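Une semaine à vélo avec les enfants : on recommence quand vous voulez !

19 novembre 2020

Je reprends enfin le clavier pour vous raconter notre semaine d'itinérance à vélo de cet été. Vous avez été plusieurs à la réclamer, j'avais promis le récit pour la rentrée et puis la rentrée est passée par là... Comme on ne peut plus trop s'éloigner de la maison en ce moment, c'est le moment ou jamais de replonger dans les photos, les tickets de boulangerie et le carnet tout gondolé où j'ai noté nos étapes le soir sous la tente. Et franchement, rien que d'écrire ce premier paragraphe, j'ai envie de ressortir les sacoches du garage !

Pour ceux qui débarquent, on est quatre : deux adultes moyennement sportifs, un grand de sept ans qui pédale tout seul et une petite de quatre ans qui alterne entre le siège arrière, la remorque et de brèves tentatives de draisienne. L'idée nous trottait dans la tête depuis longtemps. On avait fait des sorties à la journée, deux ou trois week-ends avec une seule nuit de camping, mais jamais une vraie boucle, avec tout le bazar sur le dos des vélos et une étape différente chaque soir. Cet été, tous nos projets lointains étaient tombés à l'eau, alors on s'est lancés.

Le choix du parcours

On voulait du plat. Enfin, presque du plat. On voulait aussi de l'eau pas loin pour se baigner, des villages assez rapprochés pour ne jamais se retrouver sans goûter, et une gare au départ pour éviter la voiture. J'ai passé des soirées entières là-dessus et j'ai adoré ça (je crois que pour moi le voyage commence à ce moment-là, la carte étalée par terre et le surligneur à la main). On a fini par choisir une boucle qui longe la rivière à l'aller et revient par les collines. Le profil avait l'air tout doux sur l'écran. À l'arrivée, le compteur affichait 2684 mètres de dénivelé positif cumulé sur la semaine, alors le tout doux, vous repasserez ! C'est le retour par les collines qui fait grimper l'addition, et la remorque ne s'est pas montrée très coopérative dans les montées.

Pour les étapes, on s'était fixé une moyenne de 20 kilomètres par jour. Les cyclistes sérieux vont rire, mais avec un enfant de sept ans, des arrêts pour les chevaux, les arrêts pour les mûres et ceux pour une chaussure qui gratte, ça remplit une journée. La plus longue a fait 48 kilomètres, à cause d'un camping complet qui nous a obligés à pousser jusqu'au suivant. Je l'appréhendais terriblement et c'est devenu l'étape préférée de notre grand, qui en parle encore à qui veut l'entendre. Il a roulé les derniers kilomètres en chantant à tue-tête, alors que j'avais les cuisses en compote derrière lui.

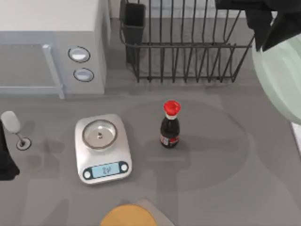 Une lectrice m'a demandé par message si on n'avait pas peur, sur une telle distance, de dégoûter le petit du vélo pour de bon, et s'il ne valait pas mieux prévoir un plan de repli en train. Alors oui, on y a pensé ! La ligne de chemin de fer suit la rivière sur toute la première moitié, et on avait repéré les gares et les horaires avant de partir. Savoir que la sortie existait nous a beaucoup détendus. On ne s'en est pas servis, mais à la pause de midi, ce fameux jour, on a posé la question à tout le monde, petite comprise, et c'est lui qui a voulu continuer. Je pense que s'il avait dit non, on aurait mangé une glace sur le quai et tout le monde aurait été très content aussi.

La remorque

On a loué une Wotik deux places dont on n'utilisait qu'une place pour notre fille, l'autre servant à entasser les doudous, les vestes, le pain et tout ce qu'on attrapait au fil de la journée. J'étais réticente, parce que ça élargit l'attelage et qu'on doit mettre pied à terre à chaque chicane un peu serrée. Au bout de deux jours j'étais conquise. Elle est stable, l'attache se fixe en un tour de main, et surtout la petite pouvait s'y allonger à moitié après le déjeuner. Il y a une moustiquaire qui se déroule, un pare-soleil, des pochettes partout. Seul bémol, la housse de pluie fait vite étuve, et on a préféré s'arrêter sous un abri les deux fois où il est vraiment tombé des cordes.

Pensez à faire un essai chargé avant de partir. Nous l'avons fait la veille, à la nuit tombante, dans la rue derrière chez nous, et ça nous a permis de comprendre qu'il fallait mettre le lourd en bas et devant. Avec les bouteilles d'eau à l'arrière, tout le vélo se dandinait.

Où on a dormi

Camping presque tous les soirs, avec une tente quatre places et un petit tarp pour cuisiner à l'abri. Notre coup de cœur absolu est le camping Josteo, tout petit, posé dans un méandre, avec des emplacements en herbe réservés aux cyclistes et une plage de galets à deux pas. Les enfants ont construit un barrage pendant des heures. Il y a une table de pique-nique par emplacement, ce qui paraît bête dit comme ça, mais quand on mange par terre depuis trois soirs avec une assiette de pâtes sur les genoux, une table c'est le grand luxe ! On devait y passer une nuit, on en a passé deux.

L'autre bonne surprise, c'est la pension Halilović, réservée un peu au hasard pour la nuit du milieu, quand on savait qu'on aurait tous besoin d'un vrai lit et d'une machine à laver. Accueil adorable, vélos rentrés au sec dans la grange, et un dîner dont je rêve encore : des feuilletés au fromage à peine sortis du four, une salade de tomates du jardin et des prunes à volonté. Notre fille, qui ne mange rien de vert ni de rouge, a repris des tomates. Le matin, on nous a glissé un sachet de feuilletés pour la route. Il n'a pas survécu au premier banc.

Je conseille vraiment cette nuit en dur au milieu. On repart avec du linge propre, les batteries chargées (celles des téléphones et les nôtres) et l'impression d'entamer un deuxième voyage.

Ce qu'on a emporté, et ce qu'on laissera

J'avais fait ma liste sur Nondum, une petite appli de préparation de bagages qui pèse tout à votre place si vous avez la patience de rentrer les grammes. Je l'ai eue, la patience ! Et malgré ça on est partis trop chargés. La deuxième paire de chaussures des adultes n'a jamais quitté le fond de la sacoche. Le gros livre d'histoires non plus, on était couchés avant même d'y penser. En revanche je n'aurais pas craché sur un deuxième short pour chacun, une vraie crème pour les fesses (je ne développe pas) et une corde à linge plus longue.

Côté cuisine, un réchaud, une popote, un couteau qui coupe, et c'est tout. On mangeait froid le midi et chaud le soir, avec une rotation assez limitée : semoule, pâtes, semoule. Le grand a appris à allumer le réchaud avec son père et il était fier comme tout.

Pour occuper les petits pendant les temps morts, le carnet de bord a très bien marché. Chacun le sien, un bâton de colle, des crayons. Chaque soir ils y collaient un ticket, une feuille, une plume, et dictaient une phrase. Celui de la petite contient essentiellement des dessins de notre réchaud et un escargot écrasé, mais elle y tient beaucoup.
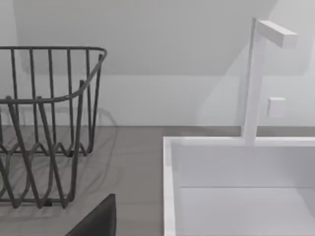

Et pour les siestes, vous faisiez comment ? Chez nous la deuxième s'endort dix minutes et se réveille au premier gravillon, du coup j'hésite à tenter l'itinérance avant ses cinq ans. Je recopie ce commentaire laissé sous mon article précédent, parce que c'est LA question qui revient. Eh bien, on a calé nos journées sur la sienne. Départ tôt, le plus gros de l'étape le matin, pique-nique vers midi, puis on repartait juste quand elle commençait à se frotter les yeux, sur une portion bien lisse repérée la veille. Elle dormait entre une demi-heure et une heure, parfois plus. Et si un gravillon la réveillait, tant pis, elle se couchait plus tôt. Je n'attendrais pas, personnellement. Faites une nuit pas trop loin de la maison, vous verrez bien !

Les petits ratés

Il y en a eu, évidemment. Une crevaison en plein soleil, avec la rustine qui se décolle et la seconde chambre à air restée sur l'étagère du garage. Un raccourci magnifique sur la carte qui s'est terminé dans un champ de maïs, et plus de 13 kilomètres de détour sur une départementale que j'aurais volontiers évitée (heureusement presque déserte à l'heure du déjeuner). Une nuit d'orage où on s'est tous retrouvés sur le même matelas. Le lendemain, les enfants ont raconté l'orage à toute la boulangerie avec les bruitages, et la boulangère leur a offert un chouquette chacun. Une chouquette, pardon, mon fils relit par-dessus mon épaule.

Le plus difficile pour moi a été la première montée du retour. J'avais mal dormi, la petite réclamait une chanson à chaque virage et j'ai fini à pied, en poussant l'attelage, rouge comme une pivoine. En haut il y avait un muret, une vue immense sur la vallée et un robinet d'eau potable. On y est restés une bonne heure à jouer au loup.

Et la suite ?

On a déjà étalé la carte par terre, vous vous en doutez. Le grand voudrait voir la mer, la petite voudrait retourner au camping des galets, et moi je lorgne sur un canal avec des écluses toutes les cinq minutes. Rien n'est réservé, on attend de voir comment les choses évoluent. En attendant, on a prévu de camper dans le salon pendant les vacances de décembre, avec la vraie tente, les vraies gamelles et semoule au menu.

Si vous avez un parcours à me souffler, adapté à des petites jambes, avec des baignades et si possible un peu moins de collines, les commentaires sont ouverts. Je mettrai nos étapes en détail dans le prochain article, avec les points d'eau et les aires de jeux, dès que j'aurai réussi à déchiffrer la page du carnet qui a pris la pluie.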